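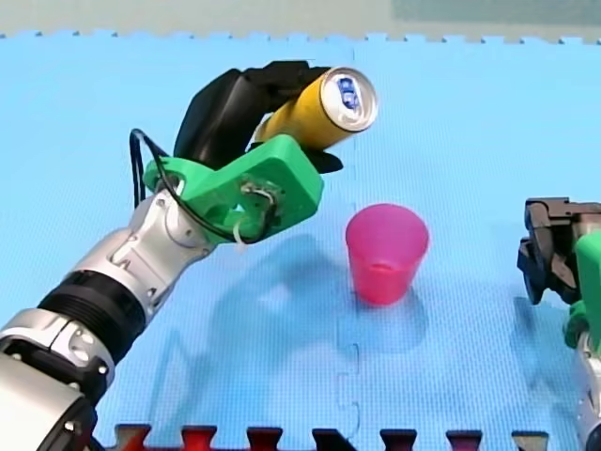

Pour practice on the blue mats, can in the hand and pink cup waiting.

About us

Hi, and welcome to Workider! I run this little workshop out of Irkport, where I teach robot arms to do the sort of jobs most of us do half asleep — pouring a drink, passing a cup, putting things back where they came from. I started in a spare room one December with a secondhand arm and a lot of optimism, and I've been at it ever since.

Most company pages tell you about the awards. I haven't got any, so I'll tell you about the day the hand let go.

We were getting ready for a demo at Bekitz, and the pouring program (I call it Mridha, long story) had been behaving beautifully. Then, halfway through a pour, the fingers opened. Drink everywhere, can rolling off under the bench, and the arm carried on tilting thin air as if it was doing a lovely job. I hit the stop button a good deal later than I'd like to admit.

The culprit was a cable. Every time the wrist turned past a certain point it got tugged, the hand lost its signal for a moment, and my own code treated a lost signal as a command to open. The cable was a five minute fix. The code was the bit that kept me up at night, as I'd written it that way on purpose and thought I was being clever. 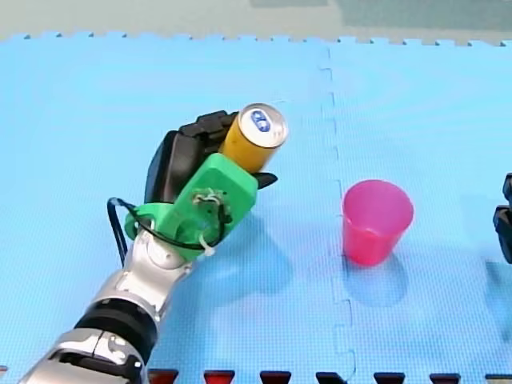
So I rewrote it. If the hand drops out now, the fingers hold where they are and the arm stops moving, and it stays stopped until a person walks over and clears the fault. I also tied up the wiring properly and ran 1000 wrist turns before I'd let it near a drink again. It dropped out 2 times in the first 100, I found a worn connector, swapped it and started the count over from zero. Boring work, but I'm very glad I did it!

We still have faults. They go in the fault log with my name beside them if they're mine, and any customer is welcome to read the whole thing, sticky bench and all. If you're around Irkport, drop in and say hello.

Page last updated October 8, 2024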